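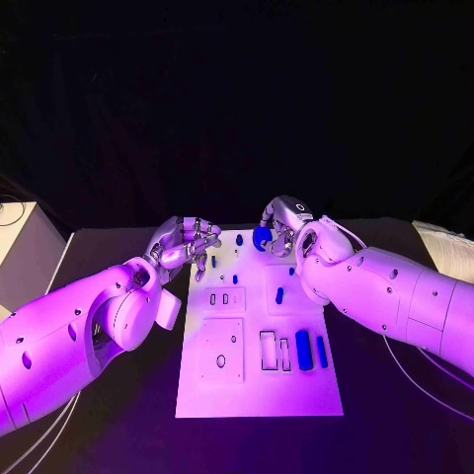
How long should a reel rest after a tournament weekend before we open it? One night on the shelf is enough, with the drag knob fully loose and the side plate closed.

7 min read

Notebook, reel bench, October, Sunday evening

I write this the same day because last time I waited and forgot half of it. The club tournament on Lake Vorov finished at noon and the bags of reels arrived at the workshop before three. Most are baitcasters, and a few are spinning reels from the co-angler side. I started with the baitcasters, as these have the more urgent complaints.

The main complaint is the same as in spring: the drag is smooth at the start of a run and then begins to stick and jump. Two anglers wrote on their tags that they lost a good fish at the boat. I cannot say if the drag was guilty in both cases, but I felt the jump by hand in both reels when I pulled line slowly from the spool.

First reel, a Sornetti with the carbon washers. Opened, washers removed in order and laid on paper. The grease on the top washer was gray and had sand in it. The lower ones looked nearly clean. I wiped all of them with a dry cloth only. No solvent this time, because I want to compare with the reels from spring, where I used solvent and the washers became too dry. New drag grease, very thin layer, both sides. Closed, and pulled by hand again. Much better at low setting. At high setting there is still one small step in each turn of the spool, always in the same place.

This step is interesting to me. I thought of a bent spool shaft, but the shaft rolls straight on the glass. Then I changed the bearing on the handle side and the step became weaker, but it did not go away. My present opinion is the main gear. Under the loupe one tooth has a small shiny spot. I leave it as an open point.

Pull test on the Sornetti with the spring scale, line tied direct, no rod:
Before cleaning, starting pull 8 pounds, then it dropped and came back again during the pull.
After cleaning, starting pull 7 pounds, and it stayed there.
I did not touch the star between the two readings. I think the lower number after is correct, and the higher one before came from the washers sticking together. Somebody please repeat this with the second scale, I do not trust mine completely since it fell on the floor.

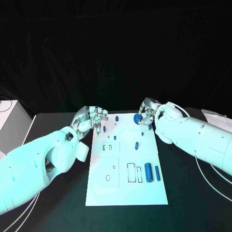
Two arms and the white sheet, dark curtain behind.

Second reel, a Tkachuk, older model. The owner wants it back before the river event, so I did it out of turn. The level wind was full of old line dust and something like dried weed. Pawl is worn on one side. I turned it around as a temporary repair and it runs, but it will not live long. A new pawl must be ordered. I wrote this on the tag in red.

About line. Several anglers changed to the Hitatell braid this season and filled the spool fully with it, without backing. On two reels the whole line was slipping around the spool under load, and from outside it feels exactly like a weak drag. I nearly opened one of them for nothing. So please, before any reel with braid is opened, put tape on the spool, mark it, and pull. If the mark on the line moves and the spool does not, it is the line. A few turns of mono under the braid will fix it.

One of these spools had, by my measuring wheel, around 500 feet of braid on it. It is more than this angler needs on Vorov, where all his fishing is short casts to docks and grass. I will suggest half backing, he can decide.

Ticket 808 is still waiting. It is the spinning reel with the noise in the bail. I cannot make the noise appear on the bench, only the angler hears it. I asked on the tag if it comes with load or without.

To do, next bench day:
- main gear for the Sornetti, compare with the donor reel in the lower drawer
- order pawl, and check if the worm shaft is also worn before closing
- repeat pull test with second scale
- blue grease is almost finished
- ask about 808 again

Stopped at 9:40 p.m. The Sornetti stays on the shelf with loose drag, please do not tighten it.

Recent entries
Spool bearings, oil or no oil for cold mornings
Trolling motor plug, melted pin
Spring reels, washers too dry after solvent
Livewell pump that starts only when tilted
Rod tip replacement, which glue we use now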